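Search minutes and documents
Home | Projects | Meetings | Test Reports | Contacts

12 March 2025
Posted by Liv Lie

Minutes - Gripper and controller comparison, kitchen tasks

Present: Torbjørn Wallin (chair), Stellan Aasen, Ebbe Fjeld, Liv Lie (minutes)
Apologies: Ivar Blomqvist

1. Minutes of the previous meeting

Approved with one correction. Under item 4, "Grikeck two-finger, long pads" should read "Grikeck two-finger, short pads." The long pads have not been tested in any configuration.

2. Open actions

2.1 Fjeld to move the Bindik logger to a fixed 500 Hz clock. Done. Old logs are not being resampled.

2.2 Blomqvist to obtain a CAD model of the Voretti parallel gripper with correct finger inertia. Received by e-mail, not checked. Carried over.

2.3 Aasen to write down the success criterion for door opening. Draft circulated before the meeting, see item 4.

2.4 Wallin to ask Eklund for a price on a second controller license. No answer yet. Carried over.

3. Simulated refrigerator task

Aasen reported on the state of the simulation. The task set has two stages: pulling a refrigerator door by its vertical handle, and removing an object from a shelf. Both are run with the arm base at floor level to the left of the appliance. The base position is fixed for the whole comparison, so that differences in reach come from the gripper and the wrist adapter only.

The handles are modeled as long bars on short standoffs. Contact with the standoffs is enabled. Fjeld asked whether the handle collision shape is a cylinder or a box. Aasen replied that it is a box with rounded edges, and that the cylinder version gave unstable contact with flat pads at the 2 ms time step. Halving the step removed the instability but doubled the run time. The group agreed to keep the box.

For the shelf stage, the two reference objects are a lime half and a thin stick-shaped food item. The lime half is placed on the upper shelf and the stick on the shelf below it. Wallin asked that the stick not be aligned with the shelf edge in every scene, as this favors the parallel gripper. Aasen confirmed that its yaw is randomized at reset. The door bins stay empty in this series.

Wallin also asked about the kitchen cabinetry to the right of the refrigerator. It has collision geometry, but the planner does not use it as a goal region. Drawer tasks are out of scope until the refrigerator results are signed off.
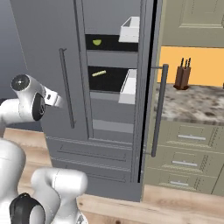

4. Success criterion, door stage

Aasen's draft defines success as a hinge angle of 60 degrees or more, held for one second after the gripper releases the handle. Fjeld objected to the hold time. With the present hinge damping the door keeps moving after release, and a run can pass without the gripper having controlled the last part of the motion. He proposed recording the hinge angle at the moment of release as a separate value.

Agreed: the 60 degree threshold stays. The angle at release is logged for every run and reported next to the pass rate. A run in which the fingers leave the handle before 30 degrees is counted as a failure, whatever the final angle.

5. Gripper comparison, door stage

Two grippers have been run so far: the Voretti parallel gripper and the Grikeck two-finger gripper with short pads. Both used the Eklund controller in impedance mode with identical gains. Each was given 78 door runs with the same list of random seeds.

The Voretti completed more runs under the old criterion. Fjeld does not want the rates quoted outside the group until they have been recomputed under item 4. The main difference lies in the approach. The Voretti body is wider at the palm and the planner rejects more wrist angles near the door face. Once it has closed on the bar it rarely slips. The Grikeck reaches the handle from more directions but loses it during the pull, mostly in the second half of the arc, where the wrist does not follow the door rotation closely enough.

Fjeld had looked at 16 of the Grikeck failures in the Bindik log viewer. In most of them the lateral force at the fingertips rises before the slip, and the commanded wrist yaw lags the hinge angle by up to 9 degrees. He considers this a controller problem and sees no fault in the pads. Wallin was not convinced, as the same lag is present in the Voretti runs. It was left open.

Lie noted that the inertia values for the Voretti fingers are the old estimates (see 2.2). The door results should be rerun when the new model has been checked.

6. Gripper comparison, shelf stage

Few results. The lime half has been picked with both grippers using a top grasp with the wrist tilted forward. Clearance under the compartment ceiling is the limiting factor, and the Voretti needs a different elbow configuration to get in. Aasen has added this configuration to the seed list for both grippers.

The stick is harder. The fingertips touch the shelf before they close, and in impedance mode the gripper then pushes the stick toward the back wall. Aasen proposed lowering the vertical stiffness from 400 to 150 N/m for the final 20 mm of the approach. Fjeld asked that the change be made for both grippers or for neither. Agreed, both.

No pass rates are reported for the shelf stage in this round.

7. Controller modes

Wallin proposed a short comparison of impedance mode against position mode with a force limit, door stage only. Position mode is what most of our users will have by default. Fjeld pointed out that position mode needs a better estimate of the hinge axis, and that the simulation currently passes the true axis to the planner. A fair comparison would need noise on that estimate.

Agreed: noise of 10 mm on the axis position and 2 degrees on its direction, one standard deviation, applied in both modes. The runs start after the item 5 reruns are complete.

8. Wrist camera

Postponed. Blomqvist has the mounting drawings and was not present.

9. Computing time

The shared machine is reserved for another project for most of May. Aasen estimates that the door reruns need three nights and the mode comparison four. He will book the nights before then - Lie to confirm the slots with the machine group.

10. Actions

- Aasen: update the criterion draft with the release angle and the 30 degree rule
- Aasen: stiffness change for the final approach, both grippers
- Fjeld: recompute the door stage rates from the existing logs
- Fjeld: plot wrist yaw lag against hinge angle, Voretti and Grikeck on the same axes
- Blomqvist: check the Voretti finger model (carried over)
- Wallin: Eklund license price (carried over)
- Lie: machine slots

11. Any other business

Fjeld asked that log file names include the pad type. Agreed, from the next batch onward.

Next meeting to be called by Wallin when the reruns are finished.

Previous minutes | Next minutes | Back to Meetings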